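July 9, 2026. Folding project, team of three (me, Haruna, Maksym)

Okay, so we finally have a rule for what counts as a good fold! Kenta wanted "looks neat," Maksym wanted a ruler, and the ruler more or less won. Hem and sides go under, the shirt ends up roughly a rectangle, the collar stays on top where you can see it. Fouad read it over and said fine, just write it down before the Dreladham demo so we stop arguing (we will not stop arguing).

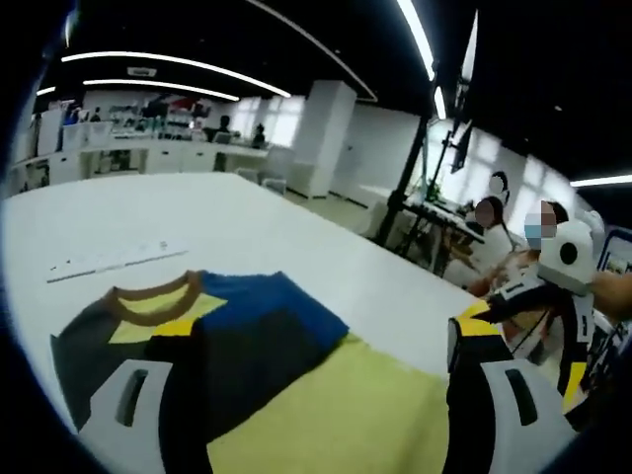 Haruna's point about color is a good one, I think. She wants the early practice runs done on shirts with big plain panels, so when we play back a recording we can tell which part went where. With an all-black tee you're squinting and guessing. I went through the old clips last night, and of the 1,714 we have, more than 1,100 are fine by the new rule. The rest mostly go wrong in the same place: whoever is holding the gripper closes it too early and pinches one layer when they meant to take two. I do this constantly. Slow down on the approach, me.

Towels are a whole other thing. Katsuhiko thinks they should be easy (no sleeves!) but the fuzzy ones grab at whatever is next to them, and then you're moving two things at once. I'd like a separate sheet for towels and I'd like Maksym to write it, ha.

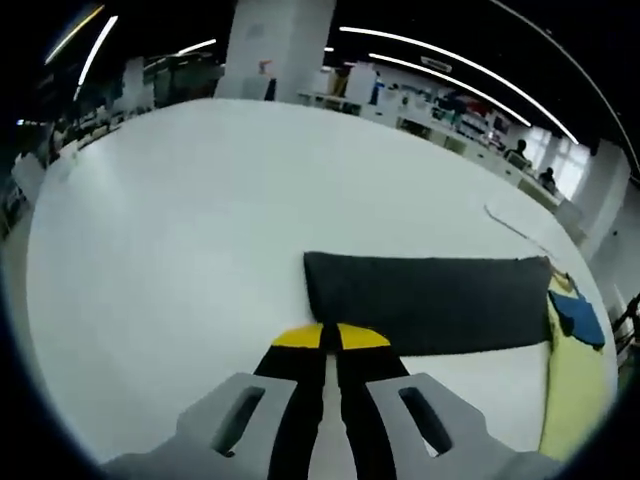 Fingertips just short of the folded gray cloth, yellow fabric off to the right.

Still to do: relabel the 54 clips I named wrong in the spring, ask Fouad if the Bakatham students want a turn before the November round, and settle whether a collar that flips over counts as a fail. I say yes. Maksym says it depends on how far it flips, so that's tomorrow's argument.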